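Clullent Household Acoustics Set

Version 2. Maintained by Saoirse Duggan and Hjalti Thorlacius.

Summary

Clullent is a collection of short audio recordings of ordinary household sounds, recorded indoors with fixed microphones. It was put together for work on sound event detection and for testing noise suppression on small devices. The set holds 106 recording sessions from 52 homes. Each session is one continuous WAV file with a matching label file.

The recordings contain no scripted speech. Where a resident or a radio can be heard, the span is labeled and the audio in it is replaced with shaped noise at the same level.

Contents

audio/ — one WAV file per session, 48 kHz, 24-bit, mono
labels/ — one tab-separated file per session: onset, offset, class, confidence
rooms/ — one JSON file per room with dimensions, floor type and measured decay time
splits/ — plain text lists for train, validation and test
tools/ — scripts for resampling, label checks and scoring

File names start with the home code, followed by the room code and the session letter. Home codes were assigned at random and carry no information about location.

Recording setup

All sessions used the same model of omnidirectional condenser microphone and the Buckley field preamp, with gain fixed for the length of the session. The microphone stood on a short table stand at least a meter from the nearest wall. In rooms too narrow for that, it was placed on the center line and the JSON file has "narrow": true.

A calibration tone was played at the start and end of every session. If the two readings differed by more than 1 dB, the session was dropped. Levels in the label files are relative to the first tone. Anyone who needs absolute sound pressure should apply the offset given in the room file and should expect a larger error below 100 Hz, where the stand picks up vibration from the floor.

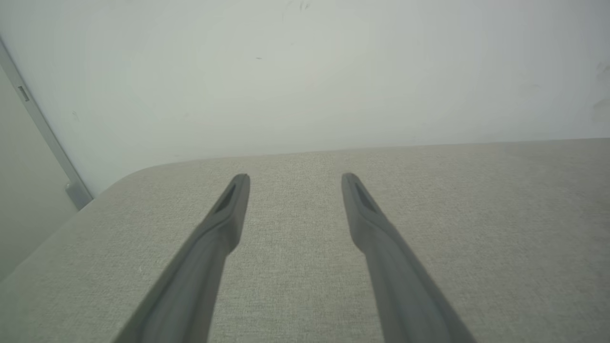
Room decay times were measured separately with a swept sine, averaged over three positions. Curtains and doors were left as they were during the session. The value stored is T20 extrapolated to 60 dB, by octave band. Kitchens and bathrooms show the widest spread, and the lowest band in the bathrooms should be treated as unreliable.

Labels

Labeling was done by ear with a spectrogram view in Atance. Two people labeled each session without seeing each other's work. Onsets that agreed within 50 ms were averaged. Everything else went to a third listener, and the confidence column is set to "low" for those events.

Overlapping events are allowed. A kettle that runs under a string of cupboard sounds is a single event with one onset and one offset. Repeated impacts closer together than 200 ms are merged under the class "clatter".

Known problems

The classes "fan" and "extractor" were confused in version 1. They have been relabeled, but scores from the two versions should not be compared on those classes.

Some November sessions have a faint whine near 15.6 kHz from a power supply. The affected files are listed in tools/whine.txt. A notch filter removes it — we left the original audio alone.

Footsteps on carpet are under-labeled. Both listeners missed many of them, and no correction has been attempted.

Splits

Splits are made by home, so no room appears in more than one list. Please don't reshuffle by file. Models learn the room response quickly, and test scores rise by several points for no useful reason.

Scoring

Run tools/score.py with the prediction folder and the name of the split. The default is event-based F1 with a 200 ms collar on onsets. Low-confidence events are ignored unless --all is given.

License and contact

Audio and labels are released under CC BY 4.0, the scripts under MIT. Report label errors through the issue tracker with the file name and the time in seconds. Requests to withdraw a home go to Saoirse Duggan and are handled before the next release.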